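Palloneck 料箱抓取对比数据集 说明文件

版本日期:2025年10月13日
维护:Amândio Ramalho(采集与标定)、Bit-na Hong(标注与脚本)

概述

本数据集用于比较两种夹爪手指在同一料箱内抓取长方体积木时的表现。两种手指在内部分别叫 Temix 和 Do,前者指面较硬,后者指面较软,安装接口相同,更换时不需要拆夹爪本体。机械臂、料箱、相机和控制程序在两组试验中保持一致,只换手指。

数据共 460 次抓取尝试,其中 Temix 组 200 次,其余为 Do 组。两组数量不等,做统计时请按组归一化,不要直接比较成功次数。

试验装置

机械臂为 KUKA,末端装夹爪,线缆沿臂外侧走线。料箱为灰色敞口箱,四壁向内收,底面为金属,用夹具固定在木桌面上。固定相机拍摄料箱及周围桌面,试验期间不移动。桌面上贴有蓝色胶带。

积木有多种颜色和长度,颜色与长度没有固定对应关系,请以标注文件里的尺寸为准。 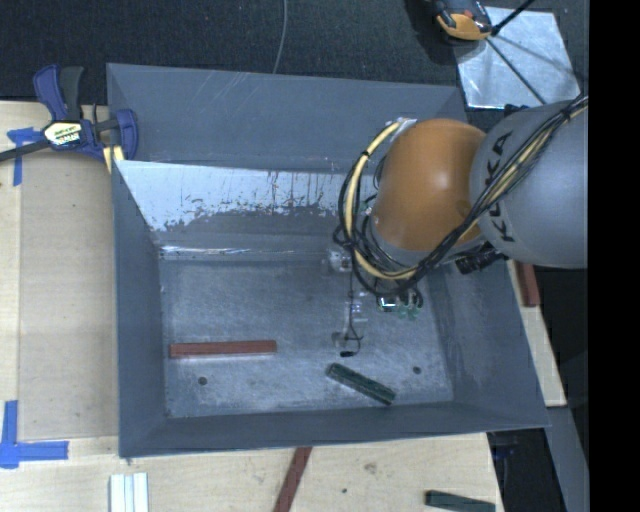
每次尝试开始前,操作员把积木放入箱内,姿态不作规定,允许靠壁和倾斜。控制程序 Pammont 读取一帧图像,给出抓取点和手指开合方向,随后机械臂下降、闭合、抬起。抬起后停留 2 秒,积木仍在指间记为成功。停留期间滑落的单独记为 slip,不并入 fail。

每个场景最多尝试 3 次,三次都没有抓起则清空料箱,重新摆放。同一场景的各次尝试共用一个 scene_id,划分训练集和测试集时必须按 scene_id 划分,否则会有泄漏。

目录结构

raw/ 原始图像,每次尝试下降前和抬起后各一张
pose/ 末端位姿,单位为毫米和度,基坐标系
label/ 结果标签与积木尺寸,CSV 格式
calib/ 相机内参和手眼标定结果
tools/ 读取与可视化脚本

标签字段

scene_id:场景编号
trial:该场景内第几次尝试
finger:temix 或 do
result:success、slip、fail、abort
contact_wall:手指下降过程中是否碰到箱壁,0 或 1
note:操作员备注,可为空

abort 表示力限触发或人工急停。这类记录保留了图像,位姿文件可能不完整,读取脚本默认跳过,需要时加参数 --keep-abort。

已知问题

1. 金属底面反光较强,箱后壁附近的深度估计不稳定。raw/ 中的图像没有做去反光处理。
2. 长积木贴着左壁时,Pammont 有时把抓取点定在积木端部,两组手指都受影响。这个问题还没有修。
3. 一月份采集的试运行数据使用旧的手眼标定,没有放进本版本。如果手里有旧压缩包,不要与本版混用。
4. contact_wall 由 Bit-na Hong 看录像人工标注,录像本身不随数据集发布。轻微擦碰可能漏标。
5. 相机与料箱的相对位置在 Do 组采集前重新标定过一次,calib/ 下有两个文件,按 finger 字段选用。

使用建议

只关心手指差异的话,建议先用每个场景的第一次尝试。后两次的初始状态受前一次影响,积木常被推到箱壁边,难度不同。

本数据只包含长方体积木,不适合用来推断夹爪对圆柱件、软包装或薄片的抓取能力。料箱只有这一种,换箱型后箱壁碰撞的比例也会变。

更改记录

1.1 修正 label/ 中部分积木长度的单位错误,新增 contact_wall 字段
1.0 首次内部发布

问题反馈请写明 scene_id 和 trial,装置和标定方面找 Amândio Ramalho,标签和脚本方面找 Bit-na Hong。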